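5.2 Clearing and wiping the table
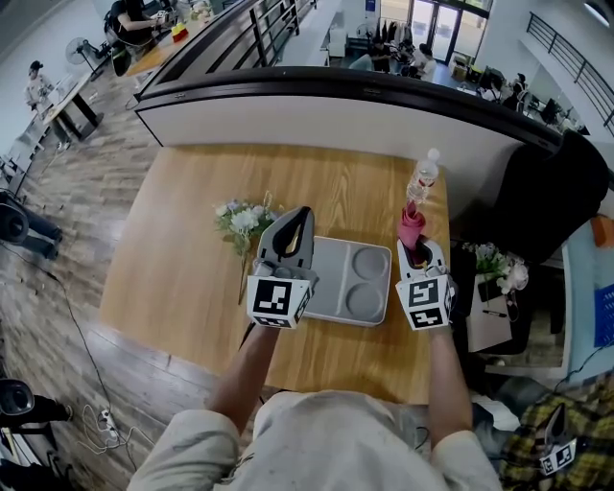 Table with tray, cloth, water bottle and artificial flowers.

This section applies to all wooden tables supplied under the Mengate range and used in shared rooms at the Gostville site. The table should be cleared and wiped at the end of each session.

1. Remove drinks bottles first. Check that caps are fully closed before lifting.
2. Lift artificial flowers by the stem and lay them on a dry surface. Do not pull on the blossoms.
3. Empty the tray, including the long compartment and both round recesses, and set it aside.
4. Dampen a soft cloth with clean water and wring it out well.
5. Wipe the table top along its length, finishing with the rounded front edge.
6. Dry the surface with a second cloth and leave it clear for 5 minutes.
7. Wipe the tray on both sides, paying attention to the raised rim, and return it to the middle of the table.
8. Replace the flowers.

Note: Artificial flowers may be dusted with a dry brush. They should not be rinsed.

Note: Papers and pens left on adjoining surfaces are to be handed in at the desk by 20:00.

CAUTION: Do not use scouring pads, bleach or wax polish on the wood. Damage caused by these products is not covered by the guarantee.

Replacement trays may be ordered from Korkham Supplies, quoting part 81. For marks that remain after wiping, see section 5.3.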